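The coffee corner, finally sorted (more or less)

I have been promising myself since we moved to Kuscombe that I would do something about the coffee corner, and since that was 13 years ago you can tell how these things go in our house. It isn't a big space. It's a bit of marble-patterned top with the flowery wallpaper behind it, the one with the bows and the roses that I picked out when I was feeling very romantic about mornings, and I still love it, even though every visitor who comes in to put the kettle on has something to say about it. Blue bows! Pink ribbons! Yes, I know. I'm the one who looks at it at six in the morning and it cheers me up every time.

The trouble was never the wallpaper. The trouble was mugs. We had mugs in the cabinet over the stove, mugs in the cabinet by the back door, and mugs in a box still labeled from the last house. And underneath all of them, or next to them, or stuck to the bottom of them, coasters, none of which had ever had a home of their own.

So one afternoon in April, with rain coming down and nothing good on the radio, I took the whole lot out and carried it over to the corner in batches. My rule was that anything staying had to earn its place by being used, and that I was allowed to be sentimental exactly 2 times. (I was sentimental more often than that. You'll see.)

The coasters went along the back, under the roses, where I could look at them all together for once. The mugs that I knew were staying went on the big salmon-pink tray from Sondasico, the little shop near the station that closed down and that I still miss. 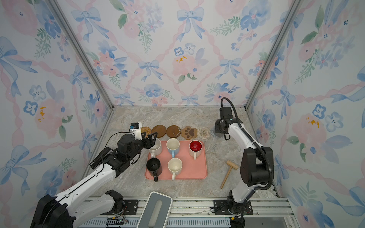
Coasters at the back, keepers on the tray, and the little mallet waiting its turn.

I bought that tray for breakfast in bed, which has happened maybe once, and it was a mess of toast crumbs. It has been a tray for seedlings and a tray for nail polish and for one whole winter it lived under the boots. I gave it a good scrub and it came up beautifully. It has a raised rim, so a dribble of tea stays where it is and doesn't go traveling under the toaster, and you can pick the whole thing up with one trip when you want to wipe down underneath. I don't know why I didn't think of it years ago.

Choosing the mugs

You would think this would be quick. I poured myself a cup of tea and stood there for most of an hour, picking up one and putting it back and picking up another.

The white one with the red inside was never in doubt. I love a plain mug with a surprise in it, and tomato soup looks wonderful in it, if you are a person who drinks soup out of a mug, and I am. The one with the light blue handle came from a yard sale on Torside Lane back in 2000, and it is the oldest thing in the kitchen apart from the rolling pin. It has some faint brown staining inside that I have been after with baking soda more times than I can tell you. I paste it on, I leave it, I rub, I rinse, it looks better for a day or so, and then I make a pot of strong tea and we are right back where we started. I've decided that a mug of that age is allowed a little color. 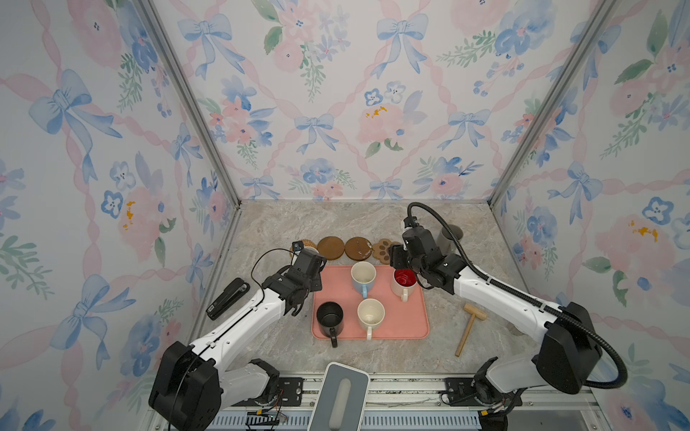 A reader wrote under my last kitchen post that denture tablets are the answer for tea stains, one tablet in hot water and leave it overnight, and that she had brought a whole set of her grandmother's cups back that way. I had heard this before and always meant to try it, so a box of them is on the shopping list, and I'll report back. If any of you have done it with a mug you were fond of, please tell me it went well before I commit.

The black mug nearly went, I'll admit. It's a perfectly good mug, but you can't see how much coffee is left in it, and I have tipped the last inch down my sweater more than once. Then I remembered it's the only one that holds enough for a proper cup at the computer, so back it came. The cream one I kept for company.

The speckled one gave me the most trouble. It's off-white with tiny brown and gray flecks all over, the sort of thing you find at a craft market, and I found it at the MacLeod pottery open day when I had only gone in to get out of the wind. It feels lovely in the hand. It is also a touch too wide for where I wanted it, and I moved it here and there and laid it down on its side while I thought it over, right on top of the rattan coaster, and then forgot I was supposed to be deciding and went back to looking at the coasters.

The scraped one is the one I get asked about. It and its twin started life the same warm brown, and one has kept its finish and the other has those awful white scrapes across it. I have a little tin of furniture wax in the garage and I might have a go. Or I might not, since a mug covers it up nine tenths of the time! 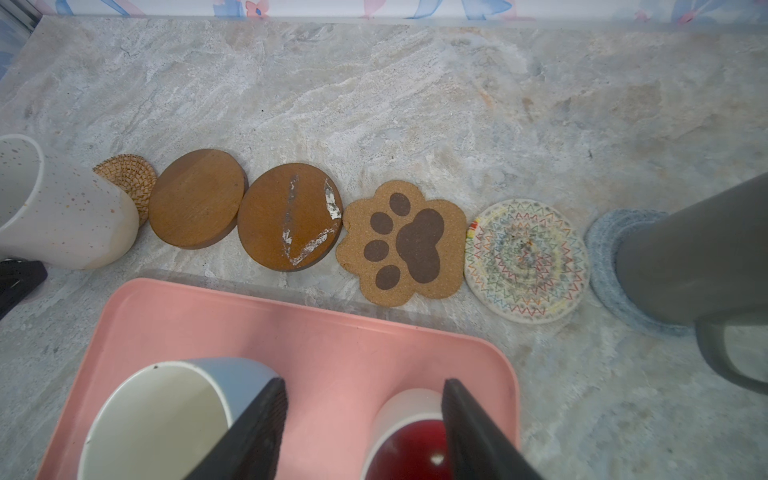 Where the coasters ended up

I had a plan for the coasters and it was a stack. Everybody stacks coasters. The problem with a stack is that the one you want is always at the bottom, and with a paw-shaped one in the middle the whole tower goes lopsided and slides off sideways the minute someone shuts a drawer. I tried it largest to smallest, I tried it with the paw on top, and I tried two short stacks, and I didn't like any of them.

What I like much better is having them up on their edges, leaning one behind the other like records in a crate. You can flip through and pull out the one you're after. The big round rattan trivet stays flat on the counter beside them, ready for the teapot, with its herringbone weave and its slightly frayed middle. That was my second sentimental allowance, or possibly my fifth.
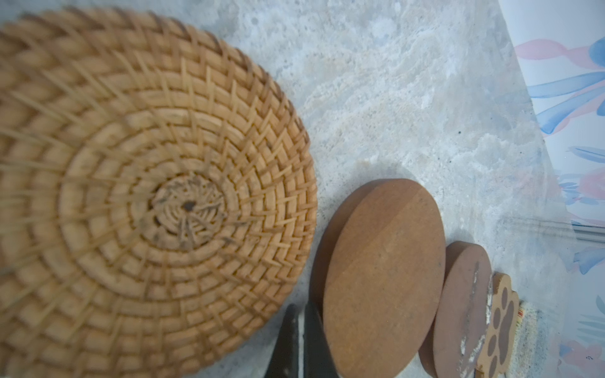
I do still need something to hold them up at the ends, because leaning is all very well until somebody reaches past for the sugar. I looked at toast racks, and a toast rack would be perfect if the slots were wider. A small letter holder might do it. I saw a nice one for 12 dollars and talked myself out of it, and have thought about it every day since, so you know how that is going to end.

The rest of the mugs, the ones that didn't make the tray, are wrapped up in newspaper by the front door. I have only unwrapped one of them again so far. It had a chip in the handle and a picture of a lighthouse on it, and it is now holding pencils on the windowsill.

Next on my list is the spice drawer, where I believe there are three open jars of cumin.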